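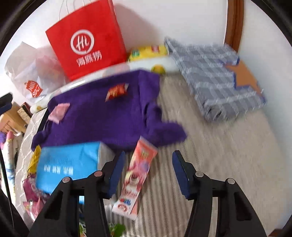 Dilluneo hand-held gripper pair, tried at the Ternirmont open day
Posted December 3, 2018

I have been looking for a way to record household pick-and-place work without putting a full robot arm in somebody's bedroom. The Dilluneo set is a pair of grippers you hold yourself, one in each hand, with a camera on each. You do the task, the cameras record it, and the recording is used later to train an arm. Ternirmont had the set out at its open day and let visitors use it for as long as the line behind them allowed. I got 13 minutes on the first turn and went back for a second one after lunch.

There were two stations. The Bedoya room had a kitchen counter and a sink, and most people went there first. I spent nearly all my time in the Iven room, which was set up as a bedroom. The work there was tidying a bed: pick up packets, move clothes, put things where the staff asked for them. I liked that it was a mess of ordinary stuff. At a show in August I was handed foam cubes to stack, and I learned very little from that.

Handling

Each gripper has two black fingers that open wide and close toward each other, with a blue pad on the inside of each tip. The squeeze is light. My hand felt fine for the first few minutes, then my wrist started to notice that the weight sits forward. The second time around I kept my elbow in and it was better. I wouldn't want to do a full afternoon without breaks.

The wide opening is the best part. Boxes and upright packs are easy, and you can come down over them from almost any angle. Snack bags are also fine if you go for the crimped end. If you take one by the middle, it bulges and turns as you lift, and I dropped two that way.

Small flat wrappers are harder. On a hard table you could slide one to the edge. On a quilt the tips press into the bedding and you pick up a fold of fabric along with the wrapper. I got better at this by coming in low, with one tip almost lying on the bed, but it was slow and I missed a lot. A thinner tip would help. Ternirmont sells a spare finger set for $369 and I was told it includes a narrower pair, which I did not get to try.

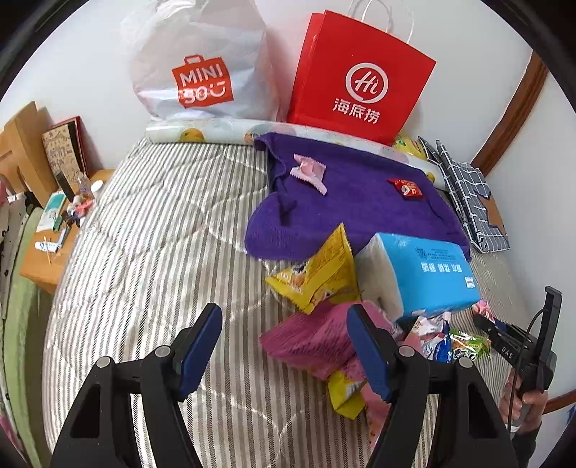 Iven room: tissues, snack packets and a purple knit on the quilt, second gripper at right.

Cloth with two hands

Clothing is where the second gripper earns its place. With one hand, the purple knit just bunched up wherever I grabbed it. With two, I could hold an edge on each side and lay it over itself. My fold was not neat. Knit fabric grips well against the pads, and I never lost hold of it once the fingers were closed.

The trouble with two is the cable. Mine brushed the bed when I reached toward the pillow and I had to lift it clear with my arm. A clip at the elbow would solve this, and I was surprised the set doesn't come with one.

Camera view

The camera sees a very wide area, so the fingers, the things under them and a good part of the room are all in the picture. At the pillow end I could still make out the shopping bags against the wall while working near the foot of the bed. That is useful if you want the recording to show where an object is going as well as where it is now. Straight lines bend toward the sides, and fast moves blur. The staff told me to slow down, and when I watched my first run on their monitor I could see they were right. My second was much easier to follow.

You do need to watch what your own hands are doing. I kept holding the left gripper over the object the right one was about to take, and the left camera ended up with a lot of footage of bedding.

The open day itself

Well run, a little crowded. The staff answered questions directly and didn't push the sale. Instructions at the station were short – a card with the task on it and a quick run through the squeeze – and that was enough. I would have liked to see a recording played back on an arm. They had a video of it in the hallway, but a video is easy to pick, and I'd want to see it live with the same pile of snacks before spending money.

Price and rating

The pair costs $3,079 with both cameras and the cables. That's fair for a lab and a lot for one person. If your work is mainly boxes, packs and clothing, I think it will do the job. If you need to pick up thin things from soft surfaces, ask to try the narrow fingers first.

4 out of 5. I took a point off for the cable and the tips. Ternirmont says the next open day will have the narrow fingers mounted in the Iven room, and I have put my name down for it.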